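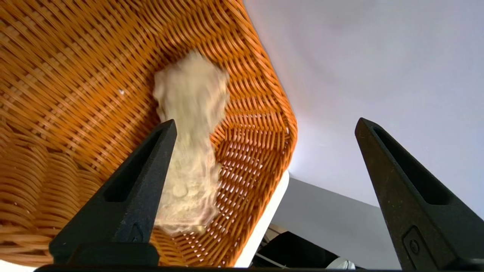 Cellar humidity, part two: the fan was making it worse

Thursday, August 28, 2025

The last post ended with the data logger going onto the cellar shelf and a promise to leave it alone until there was enough to look at. There is now enough to look at. The file has 3764 rows at one reading every 10 minutes, which comes to a little over 26 days. There are no gaps apart from one evening when I switched off the wrong circuit while changing a light fitting.

A short recap for those who didn't read part one. The house is in Susville, on clay, and the cellar is a single room under the back half. The walls are brick up to ground level, painted at some point with a paint that shouldn't have been used, and the floor is a concrete slab. There is one small window on the garden side and an air brick on the opposite wall. Two years ago I fitted a Petkov extractor fan in the window opening and ran it all day from May to September, on the theory that moving air dries things. Cardboard boxes kept down there went soft. A leather bag grew a fine coat of mould. I assumed the walls were letting water in and got as far as asking for a quote for tanking.

The logger is a Bastar with two probes, one inside and one outside on the north wall under the eaves. Both record temperature and relative humidity. Everything else in this post is worked out from those two values.

Checking the probes

Cheap humidity sensors drift, and two of them will rarely agree out of the box. I did the usual salt test before starting. Put a few spoonfuls of table salt in a bottle cap, add enough water to make a thick slush, and seal it in a plastic tub with the probe for a day at room temperature. The air in the tub should settle at 75 per cent relative humidity. My inside probe read 77 and the outside one read 72. I entered both corrections in the logger and repeated the test, and they came back within one point of each other. One point is good enough for this job. Five points apart would not have been.

The salt must stay as a slush with undissolved grains in it. If it all dissolves the figure is no longer fixed and the test tells you nothing.

Relative humidity is the wrong number

This is where I went wrong for two summers. Relative humidity tells you how full the air is compared with how much it could hold at its present temperature. It doesn't tell you how much water is there. Comparing 60 per cent outside with 80 per cent inside and deciding that the outside air is drier only works if both are at the same temperature, and in a cellar in summer they never are.

The number to compare is absolute humidity, in grams of water per cubic metre of air. Dew point works just as well if you prefer it. A typical warm afternoon in my file has outside air at 26 degrees and 60 per cent. Saturated air at 26 degrees holds 24.4 grams per cubic metre, so this air is carrying 14.6. The cellar is sitting at 17 degrees. Saturated air at 17 degrees holds 14.5 grams. In other words, bring that pleasant dry-feeling afternoon air down the steps, let it cool to the temperature of the room, and it is at its dew point. Any surface colder than the room air, such as the slab or the bottom courses of brick, will collect water.

The fan was pulling in that air through the air brick for the whole of every afternoon.

In winter the same sum goes the other way. Outside air at 5 degrees and 85 per cent carries 5.8 grams. Warm it to 12 degrees in the cellar and it ends up at 54 per cent, which is fine for storing nearly anything. So the general advice to ventilate a cellar is correct for the colder half of the year and wrong on most warm days, and I had been following it in the months when it was wrong.

What the log shows

I split the period in two. For the first part the fan ran all day as before. For the second part it was off and the air brick was covered with a square of foam.

With the fan running, the cellar followed the outside absolute humidity with a lag of an hour or two. Relative humidity inside was above 85 per cent every afternoon and went above 90 on the warmest ones. It fell overnight, and by breakfast the room was usually at its driest. The daily swing was large and regular, and it is the clearest evidence in the file. Water coming through a wall doesn't keep office hours.

With the fan off, the swing nearly vanished. The room went to 80 per cent and stayed within a couple of points of it whatever the weather did. That is still too high for long-term storage. Mould on paper and leather becomes likely somewhere above 70 or 75, depending on temperature and how long it stays there. But it means there is a modest steady source of moisture, from the slab or the walls or both, with a much larger summer contribution from the outside air on top.

I also taped a square of polythene to the floor and another to the wall, sealed on all four sides, and left them for a week. The wall patch was dry on both faces. The floor patch had fine droplets on the underside. So the slab is the steady source, and the tanking quote, which was for the walls only, would have done nothing useful.

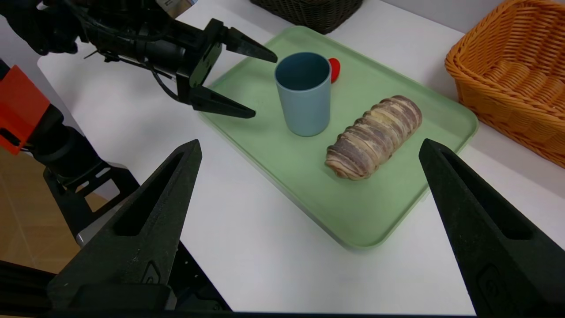
Cup and marbled roll on the green tray.

Switching the fan properly

A fan on a timer is better than a fan left on, but a warm wet night is common enough in August to spoil it. The better approach is to compare the two absolute humidities and run the fan only when the outside figure is lower. My rule is now:

Fan on when outside is at least 1 gram per cubic metre below inside.
Fan off when the difference drops under half a gram.
Fan off if the cellar is below 8 degrees, whatever the difference.

The gap between the on and off values stops the fan from clicking in and out every few minutes. The temperature limit is for the pipes.

At 17 degrees and 80 per cent the cellar air holds 11.6 grams. A clear night here at 12 degrees and 90 per cent outside is 9.6 grams, so the fan runs, even though 90 looks worse than 80. Anyone checking only the relative figures would have left it off.

The Bastar has a relay output but can only switch on a single probe's reading, which is no help. Yeison Agudelo wrote in after part one with a short script for the logger's serial port that reads both probes and does the sum, and I have used his version with the thresholds changed. It has run without trouble so far. The formula in it is the standard Magnus approximation, and its error over this range of temperatures is far smaller than the error in the probes.

The foam on the air brick has been replaced by a light flap that opens under suction from the fan and falls shut again. It leaks a bit. I may add a strip of felt to the lower edge.

The dehumidifier question

Édgar Cuervo asked in the comments why I don't just buy a dehumidifier. I had borrowed one already, a Trorkell compressor model, and ran it for a few days after the logging period. With the window and air brick shut it brought the room to 60 per cent and held it there. Before that, two summers ago, I had tried a similar one with the fan still going, and it filled its tank every day with no change in the room. It was drying the garden.

So a dehumidifier works, provided the room is closed. My objection is to the running cost and the noise under the kitchen floor. The plan is to let the switched fan do what it can until the end of September and keep the Trorkell for spells when the outside air stays above the limit for several days. If the slab turns out to supply more than I think, I will look at a membrane and a new floor finish, but lifting everything off that floor is a winter job.

Small things

Boxes should stand off the slab. I have used battens with a gap underneath and a hand's width behind, and the difference at the bottom of the stack was plain within a fortnight.

Plastic crates with tight lids are fine if the contents go in dry. If they go in damp they stay damp.

The old paint is coming away in sheets near the steps. I am scraping it as it loosens and leaving the brick bare. A plasterer who saw it recommended limewash. I have no data on limewash.

The cellar probe goes back in the salt tub in October, and I will post the corrections with the next set of readings. The script is on the downloads page along with the raw file.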